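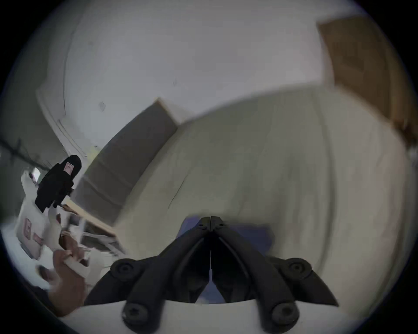
Juller bedroom set: folding on a bed

Summary
Juller covers one activity: folding cloth on a made-up bed. It has 986 episodes recorded in 24 bedrooms. Each episode is one item folded once. Washing, ironing and putting away are not covered.

The rooms
All are ordinary bedrooms in lived-in homes. We asked people to leave the walls, floor and furniture as they were. The only request was a fitted sheet on the mattress, with duvet and pillows taken off. Sheets are mostly white or pale, so light cloth can be hard to pick out — blue items are much easier.
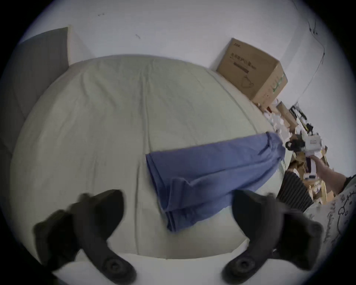 Fold lines left in a sheet from the cupboard were not smoothed out. They sometimes look like the edge of an item, so check any edge labels you make yourself.

The items
There are 210 items, mainly towels, T-shirts, pillowcases and tea towels. Nothing was bought for the set. Socks and underwear were left out.

Labels
item_type: one word, lower case
room_id: same for every episode in a room
fold_state: 0 to 3, where 0 is bunched and 3 is fully folded

Where the item type was in doubt it is marked "cloth". Jeferson Lacerda and Marlene Sales did the labelling.

Known problems
Room 17 has no fold_state yet. Long items that hang over the side of the bed are often labelled one step too low.

Contact
Daiane Pimentel, Pivine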